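Projektbericht: Wenn der Greifer zu tief kommt – Fehlersuche an einer simulierten Greifaufgabe

Projektgruppe Vetus, Modul Robotik und Automatisierung
Abgabe: 14.2.23

Als wir im November mit unserem Projekt anfingen, waren wir ehrlich gesagt fest davon überzeugt, dass der schwierige Teil die Bahnplanung sein würde. Wir hatten uns mit viel Freude durch die Vorlesungsunterlagen gearbeitet, zwei Planer verglichen und uns auf einen geeinigt, und als der simulierte Arm zum ersten Mal eine Kiste verschob, haben wir im Labor tatsächlich geklatscht. Dass wir am Ende einen großen Teil des Semesters mit einer einzigen Schale verbringen würden, hätten wir damals wohl nicht geglaubt.

Aufgabenstellung

Unser Programm Vetus soll einen Greifer an ein Gefäß auf einem Tisch heranführen, es am Rand fassen, anheben und an anderer Stelle absetzen. Gearbeitet wurde ausschließlich in der Simulation, einen echten Arm hatten wir nicht zur Verfügung. Als Testobjekte dienten Gefäße aus der Modellsammlung Eltlow, vom schlichten Becher bis zur großen ovalen Schale. Insgesamt haben wir 400 Durchläufe ausgewertet, mit wechselnden Startpositionen des Arms.

Was schiefging

Bei den Bechern lief alles erfreulich ruhig. Bei der ovalen Schale dagegen brachen 141 Durchläufe ab, und zwar fast immer auf dieselbe Weise: Der Greifer fuhr zu tief an, ein Finger drückte gegen die Außenwand, die Schale rutschte weg, und der Kraftwächter schaltete den Arm ab. In 16 Fällen griff der Kraftwächter nicht rechtzeitig ein, und der Arm schob die Schale einfach weiter über den Tisch. Diese Fälle haben uns am meisten beschäftigt – in der Simulation geht dabei nichts kaputt, an einer richtigen Anlage wäre das ein Sicherheitsproblem, und wir wollten den Bericht nicht abgeben, ohne es verstanden zu haben.

Fehlersuche

Zuerst hatten wir die Reibungswerte im Verdacht und haben damit, das müssen wir zugeben, fast zwei Wochen verloren. Danach kam die Kalibrierung der Kamera an die Reihe, die aber sauber war. Auf die richtige Spur brachte uns schließlich die Höhenschätzung. Vetus nimmt an, dass der Rand eines Gefäßes überall auf gleicher Höhe liegt, und rechnet mit einem Mittelwert. Bei einem Becher stimmt das, bei einer Schale mit geschwungenem Rand eben nicht.

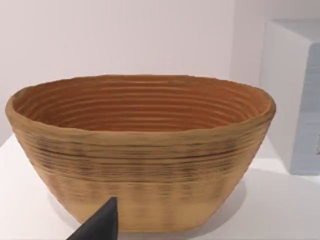 Dazu kam ein zweiter Fehler, der sich hinter dem ersten versteckt hatte. Unser Kollisionsmodell vereinfachte jedes Gefäß zu einem senkrechten Zylinder. Eine Schale, die sich nach oben weitet, ist darin unten zu dick und an den Enden zu kurz, und der Planer hielt deshalb manche Anfahrten für frei, die es gar nicht waren.

Änderungen

Die Randhöhe wird jetzt an der vorgesehenen Griffstelle bestimmt, und das Kollisionsmodell folgt der tatsächlichen Form. Außerdem haben wir die Schwelle des Kraftwächters gesenkt und eine langsame Phase kurz vor dem Kontakt eingefügt. Die Anfahrt dauert dadurch spürbar länger, was wir gern in Kauf nehmen. In den anschließenden Probeläufen schob der Arm die Schale nicht mehr vor sich her. Vereinzelte Abbrüche gibt es weiterhin, vor allem bei Anfahrten auf die schmalen Enden, und dafür haben wir noch keine gute Lösung. Die Protokolle aller Durchläufe liegen im Projektordner, die Abbrüche sind dort einzeln kommentiert.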